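Week 5 – Stock: why we hold it, how we lose it

Notes to go with the lecture. Not a substitute for coming. Slides are seperate, same place as usual.

Reading before the seminar: the Kwofie case (all of it, incl. the tables at the back). Skim the Trandurel one if short of time. 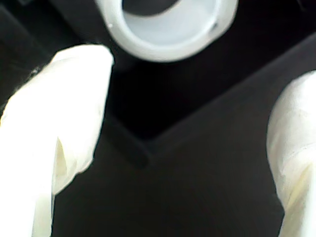 Department of Business and Supply Studies

What counts as stock
Anything bought or made and not yet sold or used. Three usual headings: raw materials, work in progress, finished goods. Then the bits people forget – packaging, cleaning stuff, spare parts, tape and labels. These last ones often get called consumables and put straight through as an expense. Fine for the accounts. Bad for the person who runs out of labels at four in the afternoon with the van waiting.

Why hold any at all
- demand jumps about
- suppliers are late
- cheaper to buy in bulk (sometimes! see below)
- seasons, e.g. garden trade in May
- customer wants it now, will go elsewhere
- habit. Big one in small firms

Why not hold loads
Money tied up. Rent on the space. Insurance. Things go off, go out of fashion, get dropped, get nicked. Also stock hides problems: if there is always a full shelf you never find out the supplier is hopeless or the forecast is rubbish. Arif Akanda's guest talk last year was mostly on this point, recording is on the module page.

Cost of holding vs cost of ordering. Order little and often: low holding cost, lots of orders, lots of deliveries to check in. Order big and rarely: the other way round. Somewhere in the middle the total is lowest. You'll have seen the curve. You do need to be able to sketch it and label both axes, people lose marks on this every year.

Bulk discounts
Watch out. Skulover case: buyer took the lower unit price on a large order of printed cartons, product name changed in the spring, whole lot scrapped. The saving per carton looked lovely on paper. Always ask how long it will take to use up, and what could change before then.

Reorder level
Simple version: reorder level = expected use during lead time + safety stock.

Worked question for seminar. Skerkar sells boxed lamps. Reorder level set at 400. Expected use in the lead time is 215. Lead time 2 weeks.
(i) What safety stock are they carrying?
(ii) Supplier slips by a week, use carries on at the same rate. Do they run out?
(iii) The manager thinks the safety stock is too high. Argue for or against. A paragraph, with a number in it somewhere please

Note that reorder level is NOT reorder quantity. One says when, the other says how much. Mixed up in about half the scripts last time.

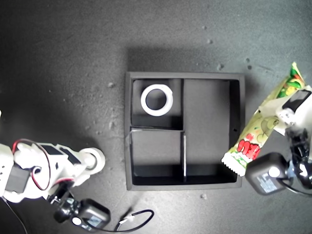 Page last changed: November 7, 2022

Where things go
Fixed location: every item has its own home. Easy to learn, easy to see when something is missing. Wastes space, as the home sits there even when there's nothing to put in it. Good for small ranges and staff who come and go.

Random location (better name: free location): goods go in any open slot and the system remembers where. Packs much tighter. Falls over completely if someone puts a thing down without recording it.

Most real places do a mix. Fast movers fixed and near the door, the rest wherever. Think of your own kitchen, the kettle has a place, the fondue set doesn't.

Mixed bins – two or more products in one location. Tempting. Causes more picking errors than nearly anything else in the Trandurel case, and the fix there was dividers plus a rule that lookalike products never sit side by side. Cheap fix.

ABC analysis
Rank items by yearly value (unit cost x yearly use). A items: few lines, most of the money. C items: loads of lines, hardly any money. B in between. Tight control on A, loose on C. Where you draw the lines is a judgement call, say what you did and why.

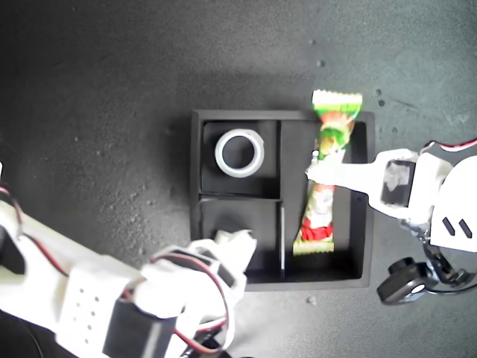
Trouble is that value isn't the same as importance. A C item can stop the whole job. A missing washer, a roll of the right label. So some firms add a second rating for how badly they'd be stuck without it – vital, essential, desirable – and look at the two together. Chinyere Babalola will cover this in her session, so only the outline is here.

Rotation
FIFO – first in first out. Anything with a date on it, food obviously. Load from the back, pick from the front. Shelf life shortest first is slightly different (FEFO, first expired first out), matters when a later delivery comes in with an earlier date. Happens more than you'd think with snacks and chilled.

LIFO as a physical method: gravel, coal, anything in a heap. Don't confuse with LIFO as an accounting method, different module. 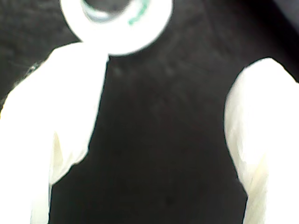

Reading time: 5 minutes

Checking what you've got
Full stocktake: shut, count everything, usually year end. Accurate on the day, out of date by the next week. Expensive.
Cycle counting: a few lines every day, A items more often. No need to shut. Errors get found while somebody can still remember what happend.

Kwofie, table 4: the system said 563 units of one line, the shelf count disagreed. Before the seminar, write down every reason you can come up with for a gap like that. Start with the boring ones. Wrong unit of measure (boxes vs singles), returned goods put back without booking in, delivery booked in twice, breakages not written off, sample taken by sales. Theft comes further down the list than most people put it.

Then: which of those would a better layout help with? Which need a change in paperwork? Any that need both?

Key words to know: lead time, safety stock, stockout, reorder level, holding cost, FEFO, cycle count, shrinkage

Next week – suppliers. Bring a calculator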